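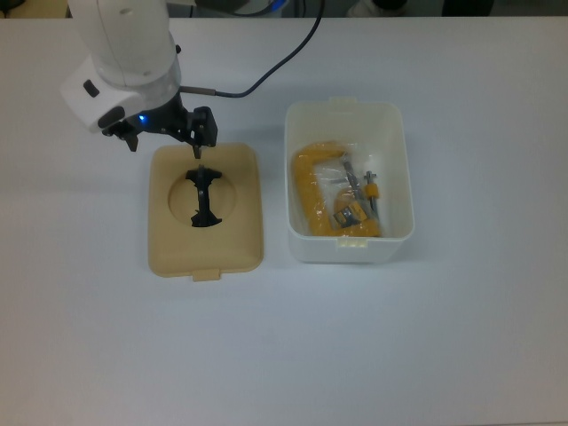
Storing dry goods through a damp winter

Flour, rice, oats, pulses and sugar all take up water from the air, and they do it faster than most people expect. In an unheated larder in December the air can be close to saturated overnight. Flour left in its paper bag under those conditions will clump, lose its freshness and, given long enough, go musty. The notes on this page cover containers, seals, shelf layout and cleaning. They were first written for a stone-floored larder at Fovthorpe and have been altered a few times by readers with newer kitchens.

Where the damp comes from

Cooking steam is the largest source in most houses. Keep the larder door shut while anything is boiling and for half an hour afterwards. The second source is the outside wall. Shelves fixed hard against an outside wall are colder at the back, and moisture settles there first. Leave a gap of two fingers between the wall and anything stored. If the wall itself feels wet, deal with the wall before buying containers.

Do not stand containers directly on a stone or tiled floor. Two battens laid flat will do. Sacks of potatoes and onions should be kept elsewhere, as both give off a fair amount of moisture and the onions will flavour the flour.

Choosing containers

Glass is heavy but does not hold smells. Tinplate keeps out light, which helps with spices and wholemeal flour, but rusts at the seam if it is put away damp. Plastic is light and cheap and the lids fit well when new. It scratches, and scratches hold fat and odour, so a plastic box that has held ground coffee should go on holding ground coffee.

Square or oblong boxes use shelf space better than round jars. Tatsuya Kamata wrote in to point out that a deep, narrow box is awkward for flour, as the scoop cannot reach the corners and old flour collects there. He is right. For flour, choose a box wide enough to get a hand into.

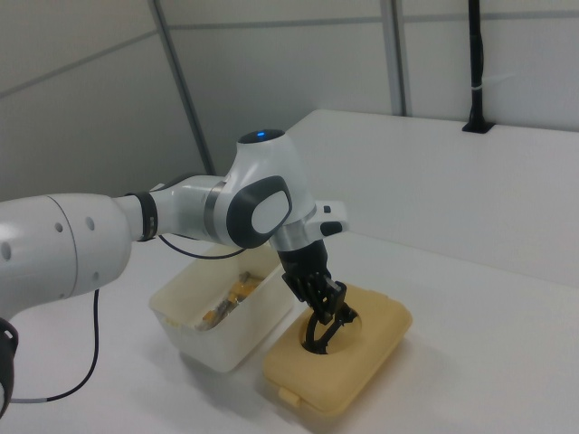
Buy by the volume of the packet you normally bring home, plus a little. A half-full container has more air in it, and that air is changed each time it is opened. Rice bought in large sacks is best split: one small container for daily use, and the remainder sealed up and left alone until needed.

Testing a seal

A simple test needs a sheet of dry kitchen paper and a teaspoon of fine table salt. Put the salt on the folded paper inside the empty container, close it, and leave it overnight in the bathroom. If the salt pours freely in the morning the seal is sound enough for flour. If it has caked, keep the container for things that do not mind, such as tins of yeast or packets of stock cubes.

Seals fail for dull reasons. Flour dust in the groove is the commonest. Run a dry pastry brush around the groove, then a cloth wrung out in hot water, then leave the container open until fully dry. Silicone rings can be taken out and washed. Rubber rings harden with age and should be replaced when they no longer spring back after being pinched.

Lids warp in the dishwasher, particularly on the lower rack. Wash them by hand or put them on the upper rack, away from the element. Lamduan Phuthong suggests storing spare lids flat with nothing heavy on top, and this does seem to prevent the slow bowing that lifts one corner.
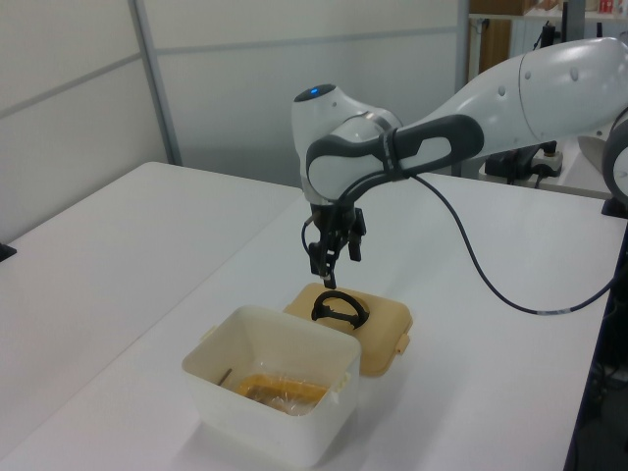 Drying agents

A small cloth bag of uncooked rice in the sugar or salt is traditional and has a slight effect. Silica gel in a sealed sachet works better. Indicating gel changes colour when it is spent. Keep sachets out of anything that is scooped without looking, and never put loose beads into food containers.

Brown sugar is the exception on the shelf. It should be kept from drying out, so it gets no sachet. If it has set hard, put a slice of bread in with it overnight.

Labels and rotation

Write the name and the month of filling on masking tape and put it on the side, never on the lid. Lids get swapped. Cut the cooking instructions from the packet and tape them to the back. Never top up a container. Empty it, wipe it, put the new stock in first and the old stock on top of it, or finish the old stock before opening the new. Topping up leaves a bottom layer that may be a year old, and weevils begin there.

If weevils are found, throw out the contents of that container, check both its neighbours, and vacuum the shelf edges and screw holes. Freshly bought flour can be frozen for four days to kill any eggs. Let it come back to room temperature unopened, or water will condense on it.

Lids with openings

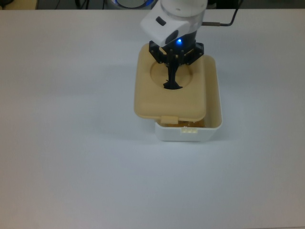 Bulk bins and caddies are sometimes sold with a hole in the lid for a handle, a vent or a pouring spout. Check what is meant to fill the hole before using one for dry food. A plain opening lets in damp air however well the rim fits. A beige plastic lid like the one shown, with a round recessed hole in the top, would need a tight plug before it went anywhere near flour. A recess also catches dust and crumbs, so wipe it out each time the shelf is cleaned. For onions or garlic, a permanently open hole is no drawback.

Cleaning the shelves

Twice a year is enough. Take everything off, vacuum, wipe with hot water and a little washing soda, and dry with a clean cloth. Leave the door open for a morning before restocking. Lining paper looks tidy but holds spills out of sight. Bare painted shelves are easier to inspect, and gloss paint wipes down better than matt.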